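Home | News | Expeditions | Data | Contact

Vorero Program Sets Plan for Second Season of Deepwater Mapping

Share 9 | Comments 2

The Vorero Ocean Mapping Program will return to sea in April for its second season, with two cruises planned along the continental slope and a third leg held in reserve for weather delays. The program office released the schedule on Saturday, along with the list of survey areas and the terms under which outside researchers may request samples.

The first cruise will complete the multibeam sonar coverage begun last season. Large parts of the lower slope were left unmapped when high winds forced the research vessel Aton to return to port ahead of schedule. Mapping lines have been redrawn to run with the prevailing swell, and the work will continue day and night while conditions allow.

The second cruise will concentrate on the Marchetti Canyon, where sonar data showed steep walls and several flat terraces. Scientists on board will collect sediment cores, water samples and video along nine planned transects. The transects begin on the upper terraces and end on the canyon floor.

"The canyon is the least known part of our area, and it is where managers have asked us the most questions," said Lesia Levchenko, chief scientist for the program. "We need good base maps before anyone can say with confidence what lives there or how sediment moves through it."

Data processing will be carried out at the Ikudus Marine Data Center under the direction of Hryhorii Savchuk. Cleaned bathymetry grids are to be made public three months after each cruise -- a shorter wait than last season, when users reported that the files arrived too late for the planning of their own field work. Raw sonar files will continue to be available on written request.

The program has also changed its rules on water column data. These records were previously kept only for selected lines. They will now be stored for every line, so that researchers studying gas seeps and midwater life can search them later.

Berths for early-career scientists remain open on both cruises. Applicants should send a short statement of interest and proof of a current sea survival certificate to the program office. Yevdokiia Hnatiuk, who coordinates shore operations, said that applicants without previous time at sea would be considered -- provided that they complete the safety course before departure.

Daily position reports and short summaries will be posted on the program website while the ship is under way. 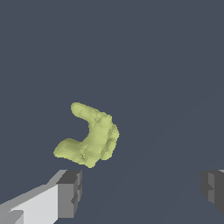 Taras Didenko: Glad to see the water column records being kept for every line. Will they be released with the bathymetry grids, or do we need to file a separate request as we do for the raw files?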